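Home > garage > Adding a push-button start to an older car

My hatchback is old enough that the key still does all the work, and this fall the ignition cylinder finally got so sloppy that I could pull the key out with the engine running. A replacement cylinder, coded and fitted, was going to cost me 170 dollars. I had wanted a start button for years anyway (yes, I know, very boy racer), so I spent a Sunday putting one in. I'm writing it up the way I wish somebody had written it for me.

First, a warning. If your car has a steering lock, the button does nothing about it. The lock is part of the key cylinder, and you can't have it snapping shut while you're driving. I kept my key barrel for the lock and for accessory power, and moved only the starter signal over to the button. If that sounds like a cop-out, fine! It's also a job you can undo in ten minutes.

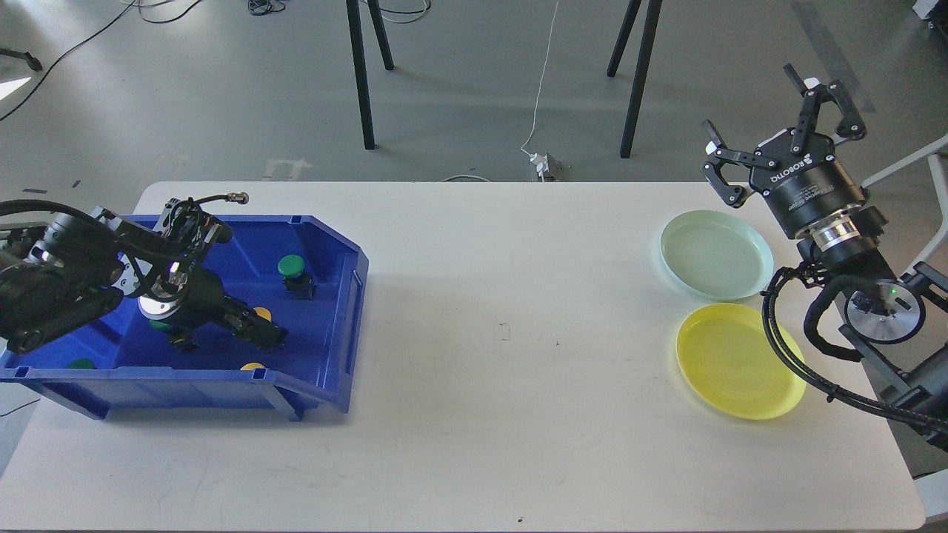
Pick your button before you pick your wiring. You want a momentary one, the kind that springs back when you let go, and you want to know what its contacts can carry. Most of them can't take a starter solenoid directly, which is why we're using a relay. Color is up to you, and a blue bin with green caps and yellow caps in it is the sort of thing I can stand over for far too long. I went with green. Whatever you choose, measure the body behind the panel, because that's the part that hits the heater duct.

Now disconnect the battery, negative side first, and go have a coffee while the airbag system settles down. Take off the lower column cover. On mine that's three screws, one of them hidden under the tilt lever. Find the ignition connector and use the wiring diagram for your exact year. Do not trust wire colors from a forum post, and that includes mine.

You're looking for the wire that only goes live when the key is turned all the way to start. Plug the battery back in for a minute, put the car in neutral, and have a helper turn the key while you watch the meter. Then disconnect the battery again. I forgot that second part once, on a different car, and the flash took a chunk out of my screwdriver. 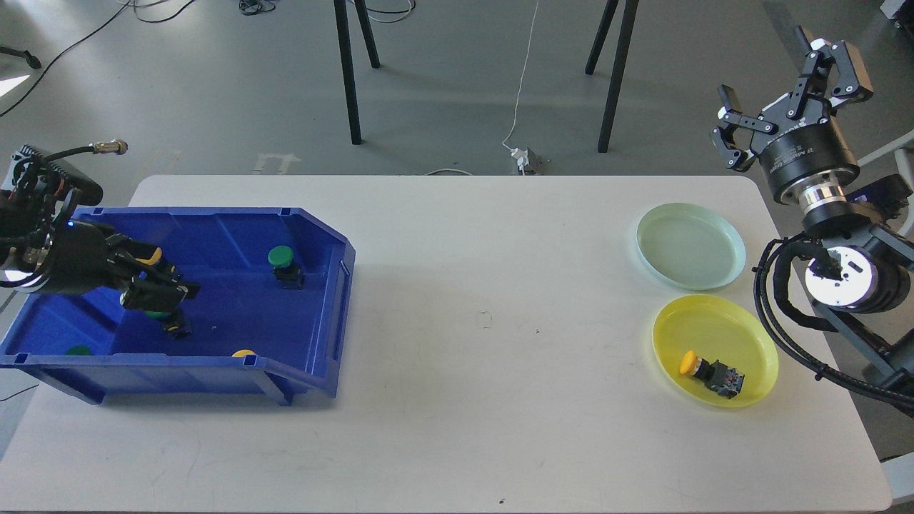 Cut the start wire about a hand's width from the connector, so you've got slack on both sides. The half heading toward the starter goes to terminal 87 on the relay. Terminal 30 gets a fused feed from the battery, and the fuse sits close to the battery, please. Terminal 86 comes from switched ignition through your new button, and 85 goes to a clean ground. On a manual, run the button wire through the clutch switch too - on an automatic, keep the neutral safety switch in the loop. Skip this and the car will happily launch itself at the garage wall.

I used a relay from Grurkholm and a Taipe crimp kit. Crimp, tug hard, heat shrink, tug again. Mount the relay with the terminals facing down so any water runs away from it.

For the hole, tape the panel, drill a pilot, and go up slowly with a step bit. Reconnect everything, key to on, foot on the clutch, press. Mine caught on the first push and settled to 880 rpm, and I sat there grinning like a kid.

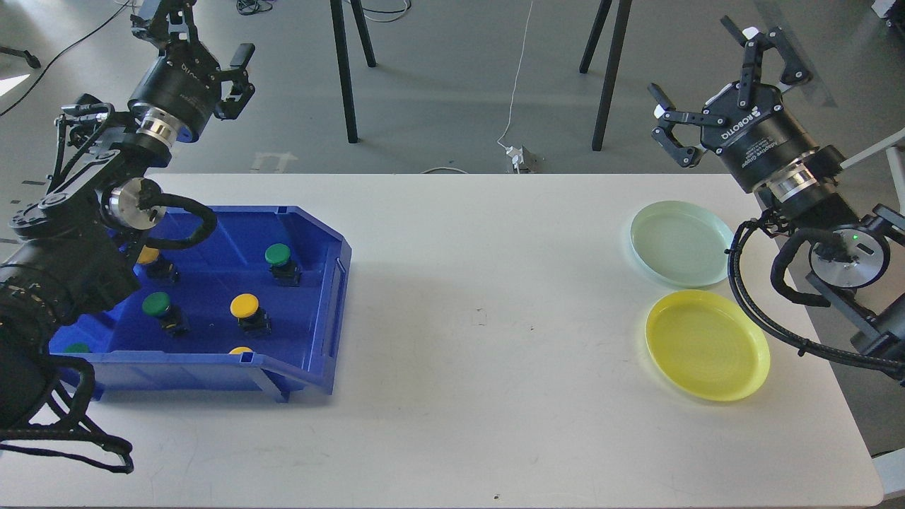

Shota Nagano wrote in to say that I should have put the relay feed on its own switch under the dash, so a passenger can't crank the starter while the engine's already running. Fair point. I've ordered an oil pressure cutout instead, and I'll add the wiring for it once it's in and working.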